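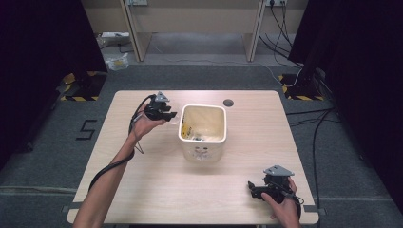
Figure 1. Station 5 with both hand-held grippers in use at the white container.

3. Changes to the Operator's Work

This section considers how the work of the operators at Nuviso changed when the company began preparing its sorting line for automation. The robots are to learn from recorded human motion, and the operators now spend part of each shift handling objects with a gripper in each hand, as in Figure 1.

Interviews were conducted in June with 19 operators. Each was asked about physical effort, pace and training. Most reported that the task itself was simple but that the grippers demanded a slower and more deliberate movement than bare hands. Several mentioned tired forearms -- a complaint that did not come up under the earlier manual process. Management responded by limiting each recording block to 20 minutes.

The daily target of 300 recordings was the main source of disagreement. Neelam Negi, the shift lead, considered it reasonable for experienced staff and too high for new ones. Operators also asked whether their positions would remain once the robots were running. The company has offered retraining in maintenance and quality checking, but no written commitment had been made when the interviews ended.

3.1 Limitations

All participants worked the morning shift. The evening shift at the Juvatine building was not included.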